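Report on the Visit to the Rindetti Training and Production Site, 2019-04-06

Members of the Vendau Regional Association for Vocational Education visited the Rindetti site at the invitation of its apprenticeship office. The purpose of the visit was to study how the company recruits, trains and retains young people in the metalworking trades, and to consider which of its practices might be adopted by member schools. The delegation was led by Lakshmi Kamath, and this report was prepared from notes taken by the participants.

The delegation was received by Erzsébet Kovács, head of apprentice training, who gave an introduction to the program. Rindetti began taking apprentices under its present arrangement when a large share of its toolmakers were nearing retirement. At first the company relied on newspaper notices and drew few applicants. It now works with five schools in the region, and each is assigned a contact person at the site who visits the classes, meets the parents and handles questions about transport and housing.

Applicants are not ranked by school grades alone. They complete a short practical exercise at the bench and take part in a conversation with an instructor and a second-year apprentice. Ms. Kovács said that the apprentice's opinion carries real weight in the decision, and that the company had found it a fair guide to who would settle in well.

The tour continued through the production hall, where the delegation was shown the stations at which apprentices spend their first rotation.

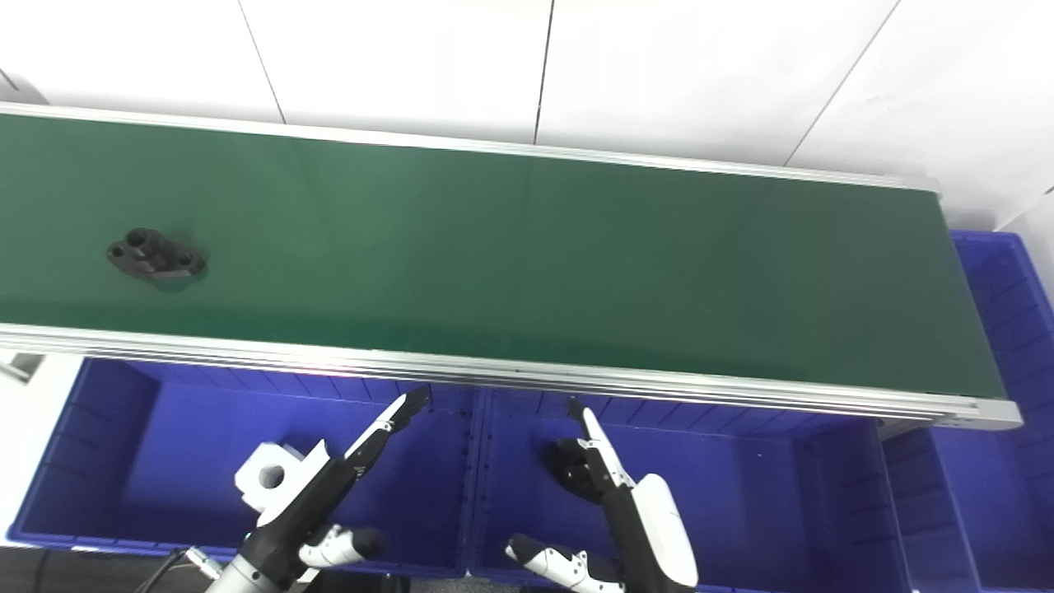
How long does an apprentice remain in one rotation?
Each rotation lasts four months. An apprentice may ask to repeat a rotation once, and such requests are decided by the instructor and the department together.

Szabolcs Sipos, the instructor responsible for the first-year group, described the weekly schedule. Apprentices attend classes at their school for two days and spend the remaining days at the site. Mornings begin with a short meeting at which the previous day's work is reviewed. Written logs are kept by hand and signed by the instructor, a practice that several members of the delegation found old-fashioned until they had read a few of them. The entries were clear, often frank, and in many cases included sketches with corrections in the instructor's writing.

Mr. Sipos spoke at some length about measuring. In his view, new apprentices arrive with a sound knowledge of the theory but little feel for the tools, and the first weeks are therefore given over to calipers, gauges and the reading of drawings. Machine work follows later. The delegation noted that this order differs from that used in most of the member schools, where students are introduced to the lathe early in order to hold their interest. There was a lively exchange on this point, and opinions remained divided.

Questions were also raised about those who leave the program early. Ms. Kovács acknowledged that departures are most frequent in August, before the second year begins. The usual causes are the distance from home and the pull of better-paid seasonal work. The company has responded with a travel allowance and with rooms in the Szűcs residence, a former boarding house near the rail station. The residence has a shared kitchen and a study room. Evening supervision is provided by Dezső Szekeres, himself a retired toolmaker, who also helps residents with their school assignments.

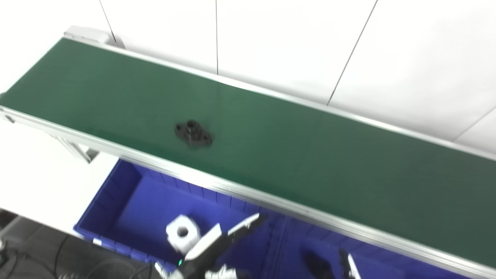 Do apprentices pay for a room at the residence?
Apprentices contribute a modest monthly sum toward heating and cleaning, and the remainder is paid by the company. The contribution is waived for those who receive a family support grant.

After lunch in the canteen, the delegation met with a group of apprentices without their instructors present. The discussion was open. The apprentices spoke well of the teaching and of the mixed-age teams, but they were less satisfied with the coordination between school and site. Tests at school are sometimes set in the same week as assessments at Rindetti, and reports requested by one side are not always shared with the other. One apprentice had been asked to submit the same project twice, in different formats. The delegation accepted that responsibility for these difficulties lies in part with the schools.

Chaminda Amarasinghe, who represents the member schools on curriculum matters, proposed that a joint calendar be prepared before the next intake. Ms. Kovács agreed to the proposal and offered to provide the site's assessment dates in advance. A further proposal – that teachers spend a short period at the site each year – was received with interest, but the question of substitute staffing was left open.

The association thanks Rindetti and its apprentices for their hospitality. Copies of the log form and the bench exercise may be requested by member schools from the association's office. Comments on the draft joint calendar should be addressed to Mr. Amarasinghe.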